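How Does a Robot Know Where to Put Its Hand?

A kids' guide to robot software, from the Clukine learning pages

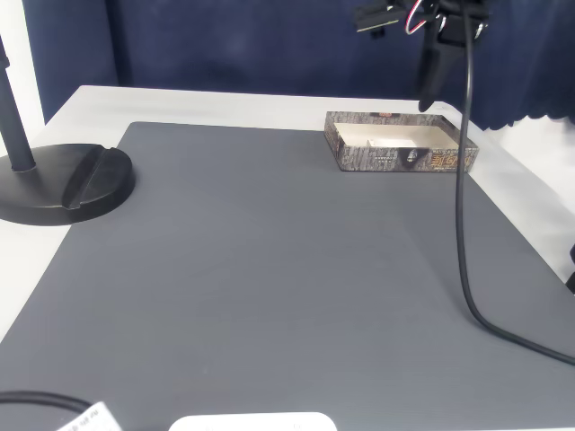
A robot arm is pretty dumb on its own. Sorry, robot arm. It has motors and metal and wires, and none of that can think. The thinking part is software, a long list of instructions running on a computer. Say the job is "go to the box." Easy for you. For the software, a pile of small jobs, one after another. First one: find the box. Cardboard tray, low walls, no lid, sitting on a big dark gray mat. The inside is cream-white and the mat is dark, so the edges are not too hard to pick out. But the outside of the tray is printed to look like rock or bark, gray and brown, and that's trickier. Gray-brown next to dark gray. Your eyes don't care. Software can get mixed up.

Step one: looking

This part is called perception. Big word, means "working out what's there." A camera picture is really just a giant grid of numbers, one little group of numbers for each dot. The program looks for places where the numbers jump. Dark, dark, dark, LIGHT. That's probably an edge! Find four edges that join up and maybe you've got a box.

Maybe. The program we use for this, it's called Musovent, gives every guess a score. High score, go ahead. Low score, look again.

And it has to learn what to ignore. A black cable lying across the mat makes edges too. So does a fold in a curtain. Neither one is a box. To teach it, people showed Musovent 473 pictures and marked the box in each one. It practiced on 400 of them. The rest were saved for a test, pictures it had never seen before. Same as school really, your teacher doesnt put the exact homework questions on the test.

Step two: planning

OK so now it knows where the box is. How does the hand get there?

Straight line? Not always. There could be a pole standing on the table. Or the wall of the box itself, if the gripper comes in too low. Bonk.

So a planner draws a path before anything moves. Ours is called Gernau. It tries a path, checks every bit of it for bumps, throws it out if there's a crash, tries another one. On one tricky setup it threw out 23 paths before it found a good one. All pretend, all inside the computer. The arm just waits.

Try this at home: put a cup on one side of a table and a tall book standing up in the middle. Close your eyes and have a friend tell you how to reach the cup. "Up. More. Left. Stop!" Your friend is the planner. (Empty cup please.)

Step three: moving

Last comes control. The planner says go here, and the control program makes the motors do it. It checks where the arm is, checks where the arm should be, and fixes the difference. Then again. And again, many times every second.

It's like riding a bike. You don't point the handlebars once and then hope. You wobble a little left, fix it, wobble right, fix it. This is called a feedback loop.

There's a rule in our control program too: if the arm is more than 2 centimeters off its path, stop. Just stop and wait for a grown-up. Somebody could of bumped the table, or the box might have moved.

Words to know

Perception: working out what's there.
Planning: picking a path.
Control: keeping the motors on that path.
Feedback loop: check, fix, check, fix.

Something to try

Draw a map of your room from above. Put an X on your bed and an X on the door. Now draw a path between them that doesn't hit anything. Then move one thing on the map, a chair maybe, and see if your path still works. If it doesn't, make a new one. Planners call that replanning.

Next page: Hutapea, the program that decides how hard to squeeze. Eggs are involved.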